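Last month I ordered a notebook made of stone paper, from a small brand with the name Obi. I wanted to try it for a long time, but the price held me back. It has 90 sheets and it is heavier than I expected. My old notebook of the same size weighs 226 grams, and this one is clearly more.

The paper is made of calcium carbonate powder with a plastic binder. It feels very smooth, a little like the skin of a boiled egg. Pencil is wonderful on it. With my fountain pen I was less lucky: the ink stays on top for a long while and my hand smears it. My colleague Guangming Xu told me to use a ballpoint, and with this I have no problem, except that the point makes a small valley in the page.
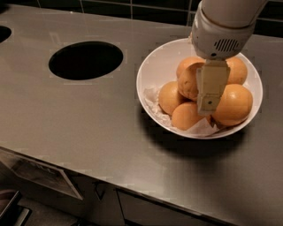 Tampere, April

I have now written in it for several weeks, so I can add some things. I left one page in a basin of water overnight. In the morning I dried it with a towel and the pencil was still there, every word. I was quite happy about this — my shopping lists often die in the rain.

What I still don't understand is where to throw it when it is full. The leaflet says "recyclable", but it does not say in which bin. I wrote to the shop and Ingrid Pettigrew answered me very kindly. She said that it should not go with normal paper, and that they take back old notebooks by post. For me this means an envelope and a stamp for each one, and I doubt that many customers will do it.

I also asked if they have a version without plastic. They don't, but they are testing a binder from another supplier, Zeltum. She could not promise any date.

For now I keep the Obi for the garden and for travelling, and at my desk I went back to ordinary recycled paper. If you know a stone notebook with squared pages, please write me the name, I only find lined ones.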